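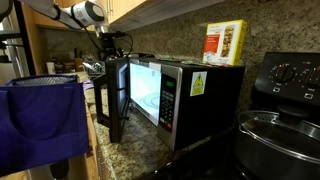
The microwave in the kitchen Seija Pesonen looks after in Skikevville

Seija Pesonen has kept the shared kitchen in Skikevville going for years, and she has firm views on microwaves.

“Leave the door open for a while after you wipe it,” she said on Sunday, September 7, 2025. “People shut it straight away and then complain about the smell.”

The glass turntable comes out once a week and is washed in the sink. She does the keypad with a cloth that has been wrung out twice, and never sprays it. She would like people to stop keeping food on top, but has given up asking.

Granite is easier, she said, though the speckles hide crumbs. “You have to feel for them with your hand — you won't see them.”

About 400 people use the kitchen over a year, and most bring their own food and drink.
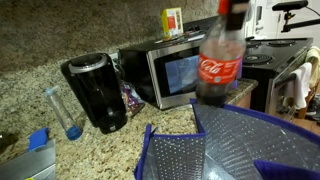 Pesonen tells them to carry cold things in an insulated bag and to take home whatever they don't finish. Bottles go in upright with the cap done up tight. “A cola that leaks in the lining is a morning's work,” she said. “It gets into the seams.”

Kasun Pathirana, who shares the cleaning with her, is more relaxed about bottles but strict about the stove. He lifts the coils out every September and scrubs underneath them.

“He does the stove and I do the rest,” Pesonen said. “We have never swapped.”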